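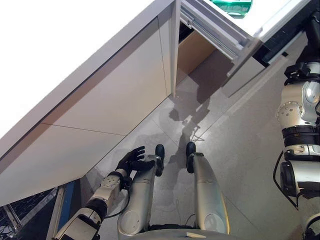

Newsletter > Building Notes > Kitchens

Drawer runners in the Deltbridge kitchens are due for their first service in November. The work covers every drawer fitted under the Bautista refit, 3,587 in all, and will be done floor by floor by Yatziri Trujillo and Crescencio Cuevas. The part in question is the silver telescoping runner along the side of an open drawer, where the metal rail sits against the wood-toned side panel. Crumbs and flour settle in that channel and thicken whatever grease is left in it. The usual signs are a drawer that stops short of fully open, or a front that no longer lines up with the panel beside it.

Please empty the drawers before your floor's date and leave the contents on the counter. Each runner will be extended, vacuumed, wiped with a dry cloth and given a light coat of dry lubricant. Do not use cooking oil or a general-purpose spray in the meantime — both collect dust, and the residue has to come off with solvent.

Fronts that are out of line will be adjusted at the same visit. The tolerance is 2 millimetres between neighbouring panels. Anything beyond that after adjustment goes on Refugio Escobedo's list for new runners, and we are holding a stock of 3,000 for the purpose.

Matte fronts should be cleaned with warm water and a little dish soap. Abrasive pads leave shiny patches in the finish that cannot be polished out.

Drawers that have come off their rails should be left out, front facing up, with a note of the unit number. Report them to Braulio Arellano at the Wolell desk.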